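6.3 Levelling and power connection

Applies to Mikby front-loading units installed on the Hurel plinth.

1. Set the plinth on a solid floor. Leave 40 mm clear on each side and 600 mm in front for the door swing.

2. Lift the unit onto the plinth. Two people are required.

3. Turn each foot with the 17 mm spanner until the unit no longer rocks. Tighten the lock nuts upward against the base.

CAUTION: Do not extend any foot more than 33 mm.

4. Plug the unit directly into an earthed wall outlet. Do not use an extension cord or power board.

5. Open the door and check that the drum is empty. Turn the drum one full revolution by hand.

Door open, drum interior:

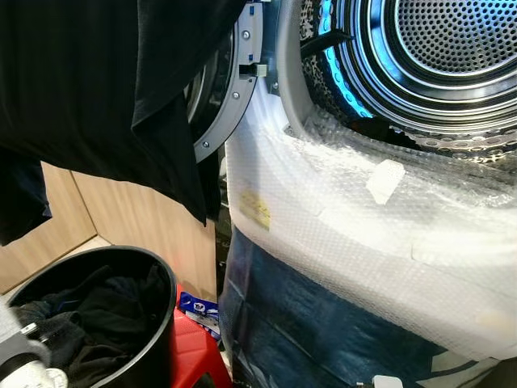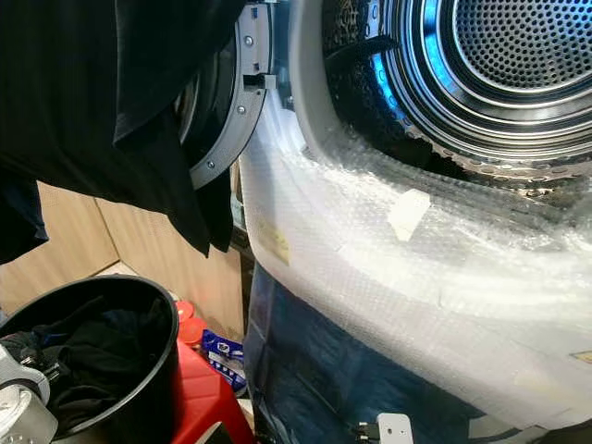 6. Close the door and run the shortest program with no load. If the unit moves on the plinth, switch it off at the wall and repeat step 3.

NOTE: Units supplied with the Karam stacking kit must be levelled before the upper unit is fitted. See section 6.4.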